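Matholm Trail Pantry Guide
Section 8: Setting Up Your Snack Station

Print this page | E-mail this section

Welcome to the fun part! By now you've planned your route (Section 6) and worked out your meals (Section 7), and what's left is the small stuff that keeps everybody cheerful between breakfast and camp. A good snack station takes one evening to set up and then pretty much runs itself for the whole season.

8.1 Before you start

You'll need a clear stretch of counter or table, one shallow tray for each kind of snack, one lidded container per hiker per day, a kitchen scale, masking tape and a marker. Old trays are fine. Mine came out of a closed-down bakery and I love them.

Note: Set up away from the stove. Chocolate coatings soften at surprisingly low temperatures, and a warm counter will glue a whole batch of wrappers together.

8.2 Sorting

1. Empty every bag and box onto the table. Yes, all of it, even the mystery bag from last March!
2. Check dates. Anything past its date goes out. Anything close to it goes on the next trip.
3. Sort by type: bars, nuts, dried fruit, salty things, sweets.
4. Put each type in its own tray and tape a label on the front edge.
5. Set aside anything with nuts in it if one of your group can't eat them (see the caution below).

CAUTION: Nut allergies. Pack the nut-free containers first, on a clean surface with clean hands, and close the lids before any nut product is opened. Don't reuse a container that has held loose nuts on the same trip.

8.3 Filling the day containers

6. Write a name and a day on each lid.
7. Start with one bar per container. Stand it up along the side so there's room next to it for the loose items.
8. Add one salty item and one fruit item. Small paper bags work well for these.
9. Weigh the filled container and write the number on the tape. On our Kang loop the heaviest came to 341 grams, which felt just right for a long day with a lot of climbing.
10. Close the lid and press all four corners.

Note: Leave bars in their wrappers. They keep better, and you can read the ingredients on the trail.

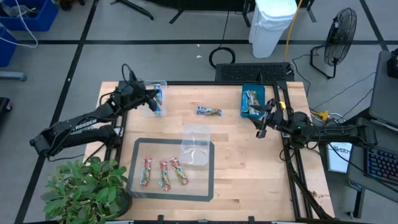
Burgi Leitner wrote in to say that she skips the weighing altogether and goes by hunger, packing double for the second day, when everyone at Wanoreo always seems to be starving. Fair enough! If you know your group that well, go for it, and keep the scale for new people.

8.4 Storing and restocking

11. Stack the filled containers in trip order, with the first day on top.
12. Keep them somewhere cool and dark until you leave.
13. When you get home, tip the leftovers back into their trays the same evening. Sunday night is my restocking time, with the radio on.
14. Wash and fully dry the containers before stacking them again.

CAUTION: Never store snacks in the same bin as stove fuel or bug spray. Even a sealed bar can pick up the smell.

If lids stop closing tightly, go to Section 11, Repairs and Spares. For bear country, read Section 9 before you pack anything at all.

89 shares | 8 comments

Related sections
Section 7: Meals for Two to Six Hikers
Section 9: Food Storage in Bear Country
Section 10: Water and Hot Drinks
Reader recipe: Aliki Mavromatis's Sesame Squares
Trip notes: Irine Ridge in the Rain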